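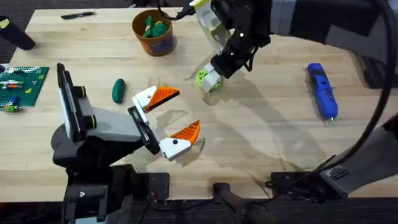 Figure 4. Butcher-block tabletop, light wood, long pale grain with small knots and slightly darker strips.

Wood Surfaces for Workrooms
Handout 4: Reading and maintaining a butcher-block top
Instructor: Shamim Durrani

Read this handout before the bench session. Bring a straightedge, a pencil and the survey sheet from Handout 3.

1. Terms

A butcher-block top is made of lengths of solid wood glued side by side. The lengths are called staves or strips. In an edge-grain top the long narrow edge of each stave faces up, and the grain runs the length of the piece. In an end-grain top the cut ends face up and the surface looks like a set of small blocks. Face-grain tops show the wide side of the board.

Figure 4 has the long grain lines that rule out end grain. Telling edge grain from face grain takes a look at the end of the top, where the growth rings can be read. Do not decide between the two from a top view. Leave the box on the survey sheet blank until the end has been checked.

2. Color and figure

Staves from different boards take light differently, so a block top is seldom one even color. The darker strips in Figure 4 are minor and would be recorded as "slight variation." Small knots are recorded separately. A tight knot is sound if a fingernail drawn across it does not catch. A knot that catches, or that has a dark ring with a gap, is marked for filling.

Species is not identified by color. Many pale woods look alike once finished, and a finish can yellow a light wood within a few years.

3. Movement

Wood swells and shrinks across the grain far more than along it. A top fixed rigidly to its base along its whole width will cup or split at a glue line. Use slotted brackets or figure-eight fasteners and leave the screws free to travel. The Ferrand base used in Room 2 has slotted holes on the front and back rails only.

Check for cup as follows. Lay the straightedge across the grain at both ends and at the middle. Note the largest gap. Repeat in August, when the room is more humid, and enter both readings on the same sheet.

4. Shadows and surface marks

Shadows from equipment standing over a top are easily taken for stains in a photograph. The gray patches on the wood in Figure 4 are shadows. On the bench, move the lamp: a shadow shifts and a stain does not. Record marks only after this check.

5. Oil finish

Sand with the grain. Remove dust with a dry cloth. Apply a thin coat of oil, wait for the time on the can, and wipe off all excess. Treat the underside the same way and with the same number of coats. Lay used rags flat outdoors to dry before disposal.

6. For the bench session

Work in pairs. Each pair surveys one top and submits one sheet. Gergely Bognár will check the straightedge readings. Late sheets go to Fadime Kılıçarslan at the Lovholm office.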